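# Paper or spreadsheet for the allotment waiting list?

**marrowfat76**

Right, daft question. I've taken over the waiting list for our site at Mostalholm and it's all on paper, going back years. 39 people on it, half of them crossed out in biro. My other half says put the lot on the computer. I quite like paper! What do you all do?

**Stępień**

Paper, always. One lever arch file, one sheet per person, oldest at the front. When someone rings up at teatime wanting to know where they are on the list, you can find them before the kettle's boiled. 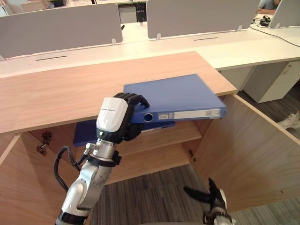
## Re: Paper or spreadsheet

**kestix**

Sorry Stępień, can't agree. We had 250 names at my last site and two people were offered the same plot because a sheet had been put back in the wrong place. There was shouting. By the compost bins, on a Sunday. A spreadsheet sorts itself by date and you can send a copy to someone else - try doing that with a ring binder.

**marrowfat76**

Oh dear, that's just the sort of thing I'm dreading. Where do you all keep the old papers though? I've got a cupboard with double doors I could clear out, but it's in the dining room and I'm not sure I want tenancy forms next to the gravy boat.

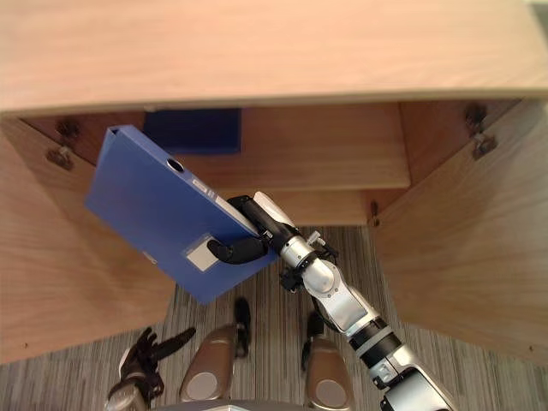 **Aksel Bundgaard**

Cupboard is fine, just get a lock for it. You'll have people's addresses and phone numbers in there. I'd shred anything for folk who've left the list, and keep the live ones in date order on the middle shelf.
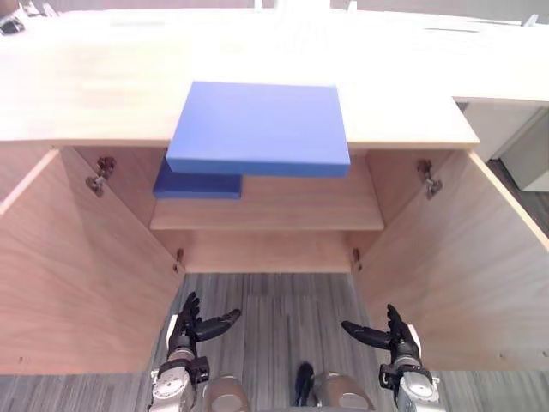 *Doors open, shelf halfway up*

**kestix**

Or scan them and get your dining room back.

**Stępień**

And when the laptop dies? Mine went in March and took my seed records with it. The binder is still going.

**kestix**

That's what backups are for!!

**zakero_plot9**

We do both. Spreadsheet for the order, paper for the signed forms. Bit more work but it's stopped the rows, mostly. Ours all fits in one side of a sideboard.

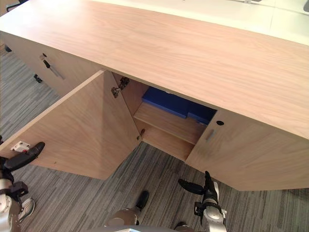
## Re: Re: Paper or spreadsheet

**marrowfat76**

Both it is then, I think. I'll start typing them in tonight. Does anyone write to people every year to ask if they still want a plot, or is that asking for trouble?

**Aksel Bundgaard**

Every year, yes. Give them a month to answer and put the date on the letter.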